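Granular segregation

Granular segregation is the tendency of a mixture of loose solid particles to separate according to size, density, shape or surface roughness when it is shaken, poured, stirred or sheared. It occurs in dry foods, seeds, powders, gravel and ore, and in natural flows such as rock avalanches. The effect is the opposite of what happens in most liquids and gases, where stirring tends to even out differences.

The best-known case is the rise of large particles to the top of a shaken container, often called the Brazil nut effect. Segregation is also a practical problem in industries that handle powders, as a blend that leaves the mixer evenly mixed may no longer be so by the time it is packed.

Background

Particles in a granular material are too heavy to be moved about by heat in the way that molecules are. They stay where they are until something outside disturbs them, and they lose energy each time they collide or rub together. A granular mixture therefore does not drift towards an even state when left alone. Any change in its arrangement depends on how it is driven, how hard and in what direction.

Particle size is usually the most important difference. Density matters most when the grains are of similar size, and shape has a weaker influence that is harder to predict. Long grains, such as rice, tend to line up with the direction of flow, which changes how easily smaller grains can pass between them.

Mechanisms

Percolation

When a bed of grains is sheared or shaken, gaps open and close between neighbouring particles. Small grains fall into these gaps more readily than large ones, so they work their way downwards while the larger grains are pushed up. This process is known as percolation or kinetic sieving. If the small grains are narrow enough to pass through the spaces in a packed bed of large ones, they can trickle down with almost no movement of the bed at all.

Convection

In a vertically shaken container with rough walls, grains often circulate. They rise in the centre and sink in a thin layer beside the walls. A large particle can be carried up in the middle but may be too wide to enter the thin downward layer, and so remains at the surface. Changing the shape of the container can reverse the circulation. In a cone that widens towards the top, the grains may rise at the walls and sink in the centre.

Air effects

Fine powders are strongly affected by the air between the grains. When a powder drops into a bin, the air it displaces can carry the finest part upwards, where it settles last and forms a layer on top. For grains much larger than fine sand the effect is small under ordinary conditions.

Laboratory study

Most experiments use glass or steel beads, which can be bought in narrow size ranges. A common arrangement is a drum, partly filled and turned slowly about a horizontal axis. Small beads gather in a core near the middle of the bed within a few turns. Over a much longer period — often 200 turns or more — the mixture may also divide into bands along the length of the drum. The cause of this banding is still debated.

Results can be sensitive to small differences in filling. In a series of 35 trials at the Anedthorpe powder laboratory, Halima Ndung'u and Fulgencio Gallardo found that the order in which two sizes of bead were poured affected the position of the bands but had little influence on their number. Later trials used a fixed pouring sequence for this reason.
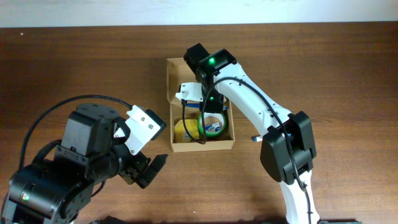

Computer models

Segregation is often studied with the discrete element method, in which the motion of every grain is calculated from its contacts with its neighbours. The method gives forces and positions inside the bed, where they are difficult to measure, but it is slow for large numbers of particles. Continuum models treat the mixture as a flowing material and are faster, although they depend on measured or simulated values for the rate of separation.

Carolina Garcia and Danish Rajput compared the two approaches for flow down a slope, using a simulated bed of 700 grains. The continuum model matched the final layering but predicted that it would form too early.

Reducing segregation

Common measures include narrowing the range of particle sizes, shortening the height through which a material falls, and adding a little liquid so that fine grains stick to coarse ones. Hoppers with steep, smooth walls help the contents to move down together.

See also

Angle of repose
Discrete element method
Hopper flow
Jamming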